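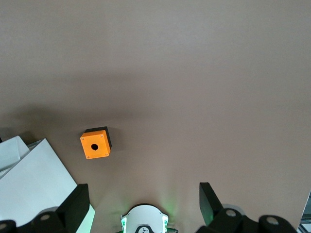 2021-01-03

My sister gave me a ticket for the handball in September, for my birthday, and I promised her I would write about it. Then I did not write. Now it is a quiet Sunday, the holidays are finished and I have no more excuse.

I should say first that I do not come from a handball family. Where I grew up everybody followed football, and I followed it also, mostly to have something to say at school. Handball I discovered when I moved here and my neighbour Clotilde Rey took me to see Nestov play in the old hall near the station. I understood maybe half of the rules. The second time I went alone, and after that I bought a scarf.

The birthday match was Nestov against Hoarau. The two clubs do not like each other, and the reason is an old story about a goalkeeper who changed sides in the summer of 2000. I have heard it told in three ways. In Clotilde's version he left in the night with the club's training balls in his car. I prefer this one.

Because of the rules at that time they sold only 383 seats, with empty chairs between the groups, and we all had masks. I was afraid it would feel sad. It was a strange sound at the beginning, you could hear the shoes and the coach shouting every name. But people started to clap on the chairs in front of them and after ten minutes I forgot that the hall was not full.

Bindu Achari played on the left wing for Nestov. She is not tall and she had a bad first half, with two shots on the post and one that I will not discuss. At half-time we were behind by 2 goals and the man behind me was already talking about his train. In the second half she scored five. The last one was from such a closed angle that I did not see where the ball passed, I only saw the goalkeeper turn round and look in the net. We won by one goal. I lost my voice for the Monday and had to explain it at work, where they were a little worried about me.

Afterwards we walked to Emari for soup – my sister, Clotilde and I – and we sat outside with our coats on. My sister asked why the goalkeepers wear long trousers. I still do not have a good answer, so if you know it, please write it in the comments.

The next home match is against Imside, but it is without public and I will watch it on the small screen in the kitchen. I will wear the scarf.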